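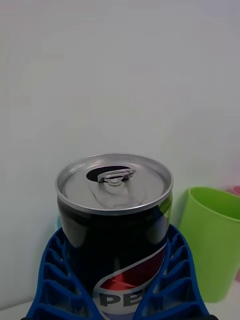 Lata de refrigerante escura, já aberta.

Como fazer uma amostra de tensão na máquina de tricô doméstica

Abril de 2020

Se você acabou de tirar a máquina da caixa (ou herdou uma, o que é melhor ainda!), a vontade é montar 100 malhas e sair correndo com o carro para fazer um cachecol. Eu entendo, fiz a mesma coisa. Mas a amostra é a parte que mais me ensinou sobre fio, e hoje faço uma para cada cone novo, mesmo quando a cor é a única diferença. Preto e cru do mesmo fabricante podem render larguras diferentes, experimente e veja.

Este passo a passo serve para máquinas de uma frontura, galga padrão, com cartão perfurado ou sem. Eu uso uma Nimimstead antiga e o fio Plultalico 2000, um acrílico fino que desliza muito bem.

O que você vai precisar

Fio principal e um resto de fio em cor contrastante
Pente de montagem e pesos
Transportador de uma agulha
Fita métrica ou régua rígida
Etiquetas de papel e caneta

Preparando o fio

Passe o fio pelo cone de parafina antes de começar. Se ele vier em novelo, rebobine primeiro, com calma, sem esticar. Fio enrolado apertado demais tricota apertado e depois relaxa na lavagem – e lá se vai a sua medida. Confira também a haste tensora: ela deve ficar levemente curvada quando o carro está parado na lateral.

Tricotando a amostra

1. Puxe 60 agulhas para a posição de trabalho, 30 de cada lado do zero.

2. Monte com o fio contrastante, pendure o pente e os pesos e faça 10 carreiras. Essa barra não entra na medida.

3. Troque para o fio principal, coloque o disco de tensão em 6 e zere o contador.

4. Tricote 30 carreiras. Pendure um pedacinho de fio contrastante na agulha 20 da esquerda e outro na agulha 20 da direita. Entre os dois, incluindo as marcadas, ficam 40 malhas.

5. Tricote mais 30 carreiras, até o contador chegar a 60. Faça 10 carreiras com o contrastante e solte a peça da máquina.

6. Repita com o disco em 7 e depois em 8. Identifique cada amostra com uma etiqueta amarrada na barra.

Agora vem a parte chata: esperar. Deixe as amostras descansarem uma noite, lave como vai lavar a roupa pronta e seque na horizontal. Lã pede um pouco de vapor, com o ferro suspenso. No acrílico eu não encosto o ferro de jeito nenhum.

Medindo e fazendo a conta

Meça a largura entre os dois marcadores e a altura das 60 carreiras, só na parte do fio principal. Digamos que deu 14 cm de largura e 15 cm de altura. Divida 40 por 14 e multiplique por 10: são 28,6 malhas em 10 cm. Na altura, 60 dividido por 15 vezes 10 dá 40 carreiras em 10 cm.

Para uma frente de blusa com 50 cm de largura, multiplique 50 por 2,86. Resultado: 143 malhas. Eu arredondo para 144 e acrescento 2 para a costura. Cabe tranquilo nas 200 agulhas!

Qual tensão escolher? Aperte cada amostra na mão e solte. A que volta ao lugar sem ficar dura é a sua. Para cardigãs eu gosto de uma tensão mais fechada, para xales vou direto na mais solta.

Se algo der errado

Malhas caindo nas bordas: mude os pesos laterais de lugar a cada 20 carreiras.
Carro pesado: tensão baixa demais para o fio, ou falta óleo no trilho.
Laçadas soltas no começo da carreira: aumente a tensão da haste.
Agulhas que não voltam: veja se a lingueta está torta e troque a agulha.

Guardo todas as minhas amostras numa pasta, com fio, disco e data da lavagem anotados. Em julho quero mostrar como fazer o mesmo teste em ponto fantasia, com os cartões da Elach.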